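Font subsetting and the packaging label job

2018-02-02

The label template for Tovesmont has to go out in four languages by March, and one of them is Simplified Chinese. I had left that one until last. The Latin, Greek and Cyrillic versions all come out of one font family, Mirkutine, and the whole set embeds at 146 KB. The Chinese face I licensed to sit beside it is Ditunix Sans, and the regular weight alone is 20 MB.

Embedding the full file in every PDF is out of the question. The printer's intake server rejects anything over a fixed size, and the proofing viewer slows to a crawl well before that. So the font has to be subset, meaning that only the glyphs used in the document are kept and the rest are dropped.

My first attempt used the export setting in the layout program. It subsets per text frame and then merges, and the merge step keeps duplicates under different internal names. The text looked correct on screen. Copying it out of the PDF gave garbage, as the character map pointed to the wrong entries. A label that can't be searched or copied will fail the client's check, so I dropped that route. 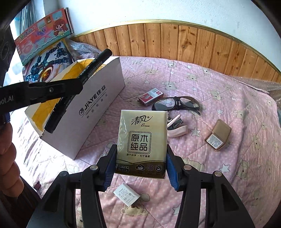 The second attempt was to build the subset myself from a character list. I ran the approved copy through a short script that collects unique code points, sorts them and writes them to a text file. The body copy came to 980 distinct characters, more than I expected for a range of household paper goods. Short display lines add very little to that. The large 原木纯品 on a pack of tissues is four characters, and the smaller 源于纯净 · 归于健康 adds seven more, with 于 used twice and 纯 already counted, plus the middle dot. The dot is the one that causes trouble. There are several code points that look alike at small sizes, and if the copy uses one and the font only carries another, the renderer falls back to a different face and the spacing shifts.

I now normalise the dots before collecting. The script maps them all to U+00B7, and I checked that Ditunix Sans has a glyph there. It does, though it is set to Latin width, so it needs a manual adjustment of 51 units on each side to sit properly between Chinese characters.

The subset regular weight is now small enough to pass intake, and text copies out correctly in the three viewers I tried. Bold is still to do. Yimyam, the preflight tool, gives one warning about a missing vertical metrics table. I stripped that table on purpose, as none of the labels set text vertically, but I may put it back if the printer objects.

Script settings, for my own reference: keep layout features locl and kern, drop hinting, keep the name table, do not renumber glyph IDs.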